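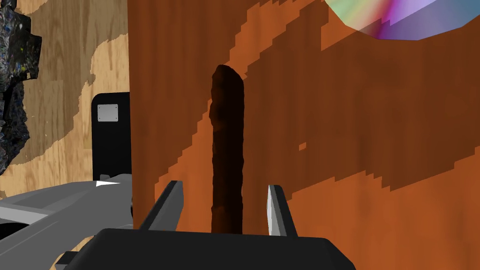
Chandrasekhar Hegde
Simulation engineer, Flamico

Episode 891 of the Kartha batch was scored as a pass and should have been a fail. I spent most of March on why.

The task is a simple one. Bring the open gripper over an upright stick-shaped object, close, lift, hold. The success check reads two values, the finger gap and the height of the object, and both were inside limits. The base of the robot was never checked. In 12 of the 100 episodes I replayed, the torso had rolled well past its limit by the final step, and the arm had reached the target height only by going over with it.

The cause was a contact fault. The collision shape for the stick was a coarse hull, wider at the bottom than the mesh that gets drawn. When the fingers closed, the hull overlapped the gripper base and the solver pushed them apart with far too much force. The arm is stiff, so the load went straight down into the torso. With the wheel lock set to the Grelstead defaults, nothing resisted it.

I missed it for a long time because I was watching the wrist view. From there the gripper and the object keep their places relative to each other, and a tilt of the whole body is easy to read as ordinary arm motion. The head view makes it plain — the walls give you a horizon of sorts.

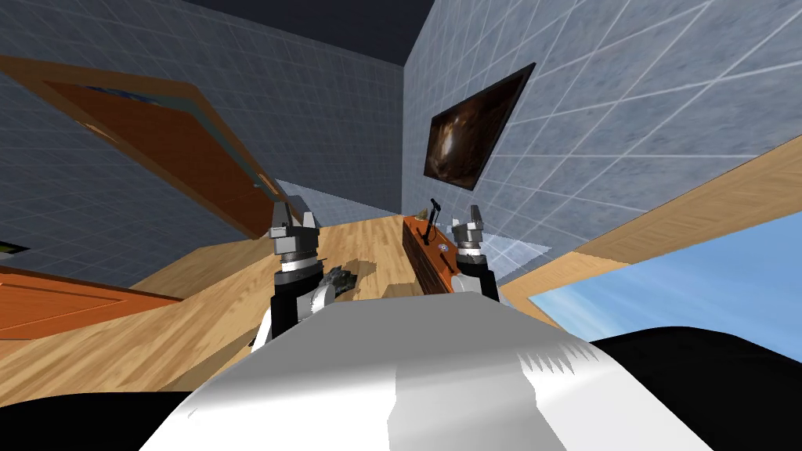
Head view, Kartha room. Note the angle of the floor and the wall picture.

Changes so far: a tighter hull on the stick, a cap on contact force, and a torso roll limit that ends the episode as a fail. The wheel lock is still an open ticket with Tamthorpe. I would not run this policy on hardware until it is closed — a real arm with that load on it is a tipping hazard, and the current stop logic looks only at joint torque.

Replay scripts are in the usual folder. Rerun anything scored before the hull change.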